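Flat, Dark and Slightly Creased: A Report on the Work Surface

Marlene Arsenault, Matilgate practical design course, submitted in January
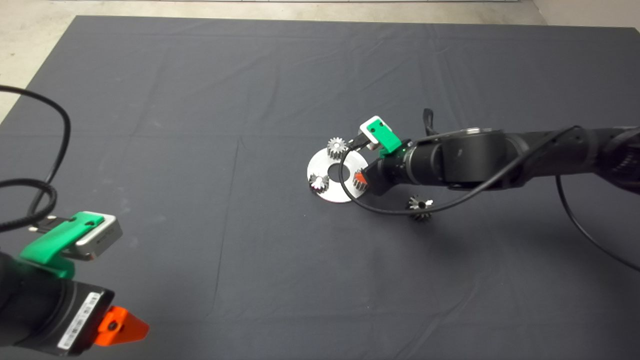 1. What the project was supposed to be

My original proposal was a comparison of three kinds of bench top. My advisor, Gordon Gill, returned it with the word "benches?" written next to the budget, which stood at 90 dollars. We met, and I left with a project on cloths.

The question became: if you lay a large plain cloth under small-parts work, does it help you find things and keep them from wandering off? I had assumed this would take an afternoon. It took most of a term, and I now have opinions about hems.

2. The cloth

The one I settled on is dark gray and large enough to fill nearly everything you can see when you lean over the work. The floor under it is pale gray concrete, and where the cloth stops there is no mistaking the fact. I count this as a feature. If a screw is on the dark part, it is still in the project. If it is on the pale part, it is leaving.

I also tried a cream one from a shop called Öberg, bought because it was on sale. Small silver washers on a cream cloth are a matter of faith. It now covers my bicycle.

3. Creases

I didn't plan to have a section on creases. The gray cloth came folded and has never forgotten it. There is a soft line down the middle, some faint fold marks, and a few shallow wrinkles that move to a new address every time someone smooths them out.

My first reaction was to iron it. Gordon asked whether I intended to iron it before every session for the rest of its life, and I put the iron away. Instead I ran the sorting task with the creases left in, then with the cloth pulled tight and taped at the corners.

The taped cloth looked much better. It also came untaped in the middle of the second session and took a tray with it, so I am not able to recommend it on looks alone. For flat parts the middle crease made no difference I could detect. For anything round it behaved like a very shallow gutter, and people began using it as one. I had not told them to do this. By the end I was doing it too.

4. The sorting task

Each session used 252 small parts out of a mixed tub, sorted by shape into piles. Each person worked on the bare floor first and then on the cloth, which I admit gives the cloth the advantage of practice. I noticed this after the last session, which is the traditional time to notice it.

Over all the sessions on bare concrete, 37 parts ended up somewhere other than a pile. I found most of them with a broom. I did not keep the same count for the cloth sessions, having decided early on that there would be nothing to count, and then there was. It was fewer. I can't say how many fewer, and Gordon has already circled this in the draft.

What I can report is the noise. A part dropped on concrete clicks, bounces, and announces which way it went. A part dropped on cloth makes almost no sound and stays more or less where it landed. Two people said they missed the click.

5. A light spot on the dark

Late in the term I added a white disk to the setup, placed on the cloth, for whatever was being worked on at the moment. The idea was that the eye goes to the light patch and the hands follow. It worked well enough that I wish I had started with it and written a report about disks.

The drawback is that the disk fills up. People treat it as a parking space, and after about 50 parts it is just another pile with a better view.

6. Costs and leftovers

The cloth came from Drundelico and used up less than half the budget. The tape was wasted. The tub was borrowed from the Lollgate workshop and has gone back, minus whatever the broom missed.

7. What I would change

Half the people should start on the cloth and half on the floor. Somebody other than me should count. I would keep the gray, skip the tape, and buy a cloth off a roll so that it arrives without a fold - although the people who liked the gutter have asked me to leave it alone.

Still open: whether a hem at the edge would stop round parts before they reach the concrete. I have sewn one side so far. It is not straight.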